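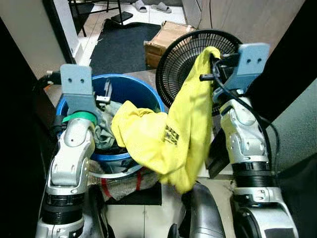 Minutes of the Trolis upkeep meeting, March, started at 4 and ran long (my fault, I talk). First item was the grippers. The right one has been slipping on thin cloth, so we agreed to swap the finger pads on both sides and log it as one job. I'd like the cable on the right arm looked at too - it loops out from the gripper and down the outer side, and I want a clip on it before it snags on somebody's laundry. The big yellow cloth stays as our test piece for lifting out of the blue bucket, and please don't swap it for something nicer!

Second item, bolts. I read out the Zimham sheet and we're sticking with it: check the bracket plates every 280 cycles, all 8 bolts, same driver each time. I skipped a check last month and owned up to it.

Third, the black ring joints. Punda wants them wiped down weekly, Briem thinks monthly is plenty. We went back and forth for some 2 minutes and landed on weekly, dry rag only, no spray.

Spare pads: we're down to one set. I'm ordering more from Briem this week.

Left over from last time: the wrist calibration on the left arm. Still not done. I'll do it right after the pads go on, otherwise we'd just be doing it twice.

Next meeting same time, bring the log.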